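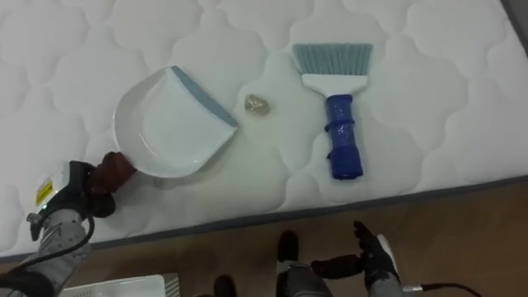 Let the Late Starters Hang Their Work Without the Apology

By Anju Bhatia

The spring group show at the Kiseck gallery closes next week, and I have been in to see it twice. Most of the people showing work there came to painting after sixty. The wall text says so in the first sentence, before it says a word about the paintings. I think that is a mistake, and it is one that small galleries make over and over.

Consider Herman Krishnan, who has four small oils in the back room. They are pictures of a freight yard in the evening, with the color kept low and the edges of the rail cars left a little soft. The card beside them gives his age, his old job and the year he retired. It does not give the medium. I had to ask at the desk whether they were on panel or canvas. They are on panel.

A visitor reads a card like that and adjusts. The painting becomes good for someone who took it up late. People say kind things and move on, and they rarely look long enough to notice that he has handled the sky in two of the four paintings much better than in the others. That would be worth talking about with him. I did, and he agreed, and he told me which two he wanted to repaint.

I understand why galleries do it. A life story is easy to put in a press notice, and the local paper will run it. Families come. Leonilde Morais, who hung the show, told me that opening night was the fullest the place has been since it reopened, and that the biographies had a lot to do with it. I believe her. She also has rent to pay, and I don't.

But the same gallery gave its front room last fall to Femi Olaniyan, who is in his twenties, and the text for that show was all about printmaking. It explained how he cut the blocks and why he prints on both sides of a thin paper. His age came up once, near the end. Visitors stood close to the prints and argued about them. The older painters could have had that treatment too.

There is also the matter of price. Work by retired people is often marked as if the materials were the whole cost. Lilibeth Pascual's large watercolor, "Miranda," was priced at less than its frame would run at any shop in town. It took her most of a winter. When I asked her about it, she said she didn't want to look greedy. No younger painter I know has ever said that to me, and I don't think she should have to. A low price tells a buyer something before they have looked at the paper.

My own suggestion is plain. Put the title, the medium, the year and the price on the card. Put the biography on a sheet by the door, for anyone who wants it. If the painter has something to say about the work, print that - and ask them about the work, so that they have the chance. Leave the grandchildren out of it unless they are in the picture.

I'd go further with the open calls. The one for the Surska summer show has a separate senior category again, with its own ribbon and a smaller wall. I know people who enter it every year and are glad of it, and I would not want them shut out. Still, the jurors could look at everything together, without ages on the forms, and see what they end up with. Leonilde thinks fewer older painters would get in. I think she may be wrong, going by what is on her own walls at the moment.

Entries for Surska are due in June. Herman says he will send one of the repainted skies if it is dry by then, and he plans to leave the line for date of birth blank.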